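Radio Room and Dispatch Console Inspection: Checklist with Comments
Plarholm County Shared Dispatch, main site and Boonchu Hill repeater

Last updated: Dec 27, 2018

Inspected by: Maysoun Hakim
Second reader: Kamonchanok Nilsuwan

I love doing this inspection, and this round was a good one. The new grounding bar at Boonchu Hill is a beauty, the batteries finally have labels you can read without a flashlight in your teeth, and the console room is the tidiest I've seen it since we moved in. There are still things to fix and they're marked below. OK means OK on the day. FIX means someone has to do something. WATCH means I want to see it again next time.

1. POWER AND BATTERIES

1.1 Main rectifier output within range, no alarms. OK
1.2 Battery strings labeled with install date. OK
Comment: Big, bold, and on the front of the trays! Kamonchanok did these with the label printer from the front office. Please keep the same layout when a string gets swapped.
1.3 Terminal covers in place on every battery. FIX
Comment: Two covers missing on string B, lower shelf. Spares are in the gray drawer under the bench. Don't work above that shelf with a loose wrench until they're back on.
1.4 Load test, main site. OK
Comment: We ran the whole room on batteries for 35 minutes with all positions keyed up in turn, and nothing dipped. Very happy with this.
1.5 Load test, Boonchu Hill. WATCH
Comment: Passed, but the voltage dropped faster at the start than it did in October. Could be the cold. I'd like a second test once the shelter heater has been running properly for a while (see 4.3).
1.6 Eyewash bottle full and in date. OK

2. GROUNDING AND LIGHTNING PROTECTION

2.1 Ground bar connections tight, no corrosion. OK
Comment: The new bar at the hill is so much easier to work on. Every lug has its own hole, nothing is doubled up, and you can get a wrench on all of it without skinning your knuckles.
2.2 Surge arrestors on all antenna lines. OK
2.3 Arrestor ground leads short and without sharp bends. FIX
Comment: The lead on the fire channel line still has a loop in it (somebody saved a bit of extra cable, and I understand the urge). Cut it to length and crimp a new lug. Half an hour, tops.
2.4 Rack bonding straps, main site. OK
2.5 Console position grounding points. OK
Comment: Wrist strap jacks tested good at every position.

3. ANTENNAS, TOWER AND CLIMBING GEAR

3.1 Tower gate locked, warning signs readable. OK
3.2 RF exposure sign at the base. FIX
Comment: Sun has bleached it to the point where the yellow is nearly white. A new one is on order through Wastico. Put up the laminated copy from the binder until it comes.
3.3 Climbing harnesses in date. OK for three, FIX for one
Comment: The medium harness has a frayed stitch near the left leg buckle. I've tagged it out and locked it in the cabinet. Please don't "just use it for the low stuff."
3.4 Safety cable and sleeve move freely. OK
3.5 Coax entry boots sealed. WATCH
Comment: Dry inside, but the upper boot is getting stiff. It'll need replacing before next winter.
3.6 Radio shutdown steps posted where a climber will read them. OK
Comment: Kamonchanok rewrote these and they are great. One page, large type, and the phone number for the console supervisor at the top. 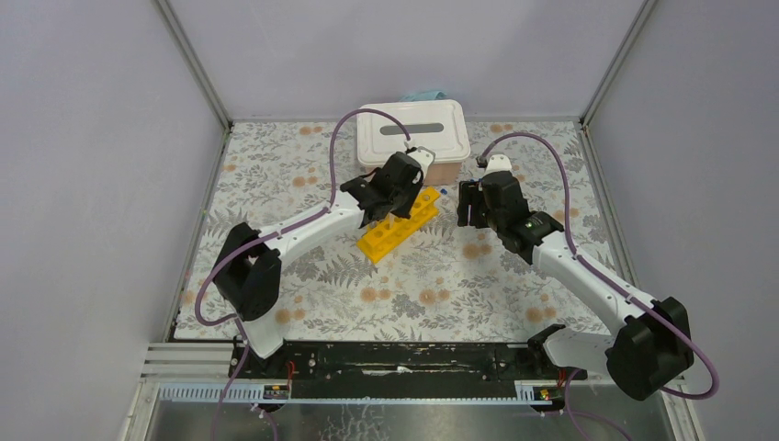
3.7 Tower light monitor reports a failed lamp to dispatch. OK
Comment: We pulled the test fuse and the console alarm came up in 19 seconds. That used to take so long that people walked off and made coffee!

4. SHELTER AND EQUIPMENT ROOM

4.1 Clear floor space in front of every electrical panel. OK
4.2 Fire extinguishers charged, tagged and reachable. OK
4.3 Heating and cooling. FIX
Comment: The shelter heater at the hill cycles off too early. The thermostat is mounted right over the rectifier exhaust, so it thinks the place is toasty. Move it to the opposite wall. There's already a conduit stub there, so this should be an easy win.
4.4 Smoke detector test. OK
4.5 Rodent check. OK
Comment: The steel wool in the cable entries is holding up beautifully.
4.6 Ladder inside the shelter secured. FIX
Comment: It was leaning behind the door. It has a hook. Use the hook.

5. CONSOLES AND HEADSETS

5.1 Emergency button alert heard and seen at all positions. OK
5.2 Backup handheld radios charged and on the right channels. FIX
Comment: Handheld 11 was still programmed with last year's channel list. It's pulled from the charger rack until it's been updated.
5.3 Headset volume limiters working. OK
Comment: We got a couple of ear complaints in the fall, so I spent extra time here. All the limiters cut in as they should. The complaints came from the old desk speakers, and those now have a stop on the knob.
5.4 Secure talk group test between dispatch and the mobile command van. OK
Comment: First try, clear as a bell, both directions! The key loader was signed out and back in properly too.
5.5 Cables under desks tied up and off the floor. WATCH
Comment: Much improved. Position four has a power strip that slides out when you push the chair back. A couple of screws would settle it.
5.6 Failover to the Nasta backup console. OK
Comment: We moved live traffic over between calls and moved it back again. The night crew had practiced this and you could tell.

6. PAPERWORK AND PEOPLE

6.1 Site log filled in for each visit. OK
6.2 Emergency contact sheet current. FIX
Comment: The hill copy still lists the old electrician. The main site copy is right, so print that one and swap it.
6.3 Lockout tags and locks complete. OK
6.4 Two-person rule followed for tower and battery work. OK
Comment: Every entry in the log has two sets of initials. Thank you, all of you.
6.5 Spare parts budget. WATCH
Comment: There's about $700 left. The harness comes out of that first, then the sign and the upper coax boot.

OPEN ITEMS, IN THE ORDER I'D DO THEM

Battery terminal covers, string B (1.3)
Replacement harness, medium (3.3)
Arrestor lead on the fire channel line (2.3)
Thermostat move at Boonchu Hill (4.3), then repeat the load test (1.5)
Handheld 11 channel update (5.2)
RF sign (3.2)
Contact sheet (6.2)
Ladder on its hook (4.6)

Second reader's note, K. Nilsuwan: I agree with all of it, with one change. The contact sheet can move up to first place, as I'm driving to the hill anyway and will take a fresh copy with me. I'll hang up the ladder while I'm there.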